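The pink bowl

I own 2 tables. One is for eating, and over the winter it became a place to keep mail. The other is white, was supposed to be for seedlings, and has for months been where I put down any piece of plastic I can't quite bring myself to throw out.

Ginevra Grasso came by in June, looked at it, and asked if I was opening a clinic. I said I was sorting. She said sorting generally involves moving things. Ginevra alphabetizes her spices and is hard to argue with before lunch.

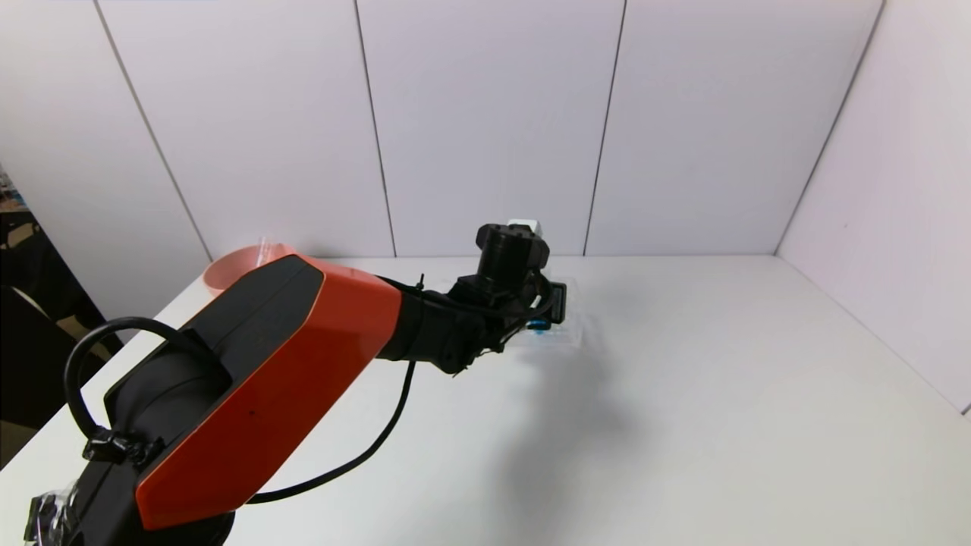 So I've been trying to decide what the white table is for, and the trouble is that clear plastic doesn't register as clutter. A stack of newspapers shames you from across the room. A flat clear thing lies there for weeks being invisible until you set a coffee on it and the coffee slides. I have lost a Curnik seed catalog, two pencils and one entire afternoon to that table, and I still couldn't give you a full inventory of what's see-through.

The bowl, on the other hand, everybody notices. I bought it at Pagano, the housewares place by the old bus depot, where it was labeled "salmon." Wondimu Shiferaw calls it "dentist." It has held popcorn, screws, and on one occasion a very disappointing potato salad, and I would save it in a fire.

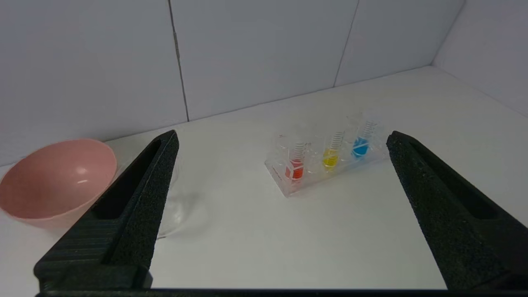
The bowl, and the clear rack for test tubes.

Wondimu says a test tube rack is perfect for rooting cuttings. You put a sprig in each tube, top up the water and feel like a botanist. I have the rack. What I don't have is any follow-through, and the mint out back knows it.

My plan, for the record, is to keep the middle of the table bare. Things can live along the back, where they'll feel included, but the middle is for work, whatever that turns out to be.

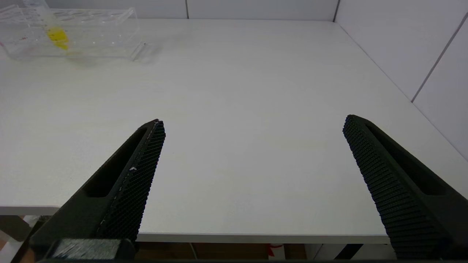
I give it until the next delivery. Bare white surface has a pull on me that I can't explain, and I've already caught myself walking toward it with a jar lid. Ginevra suggests a label maker. Wondimu suggests mint.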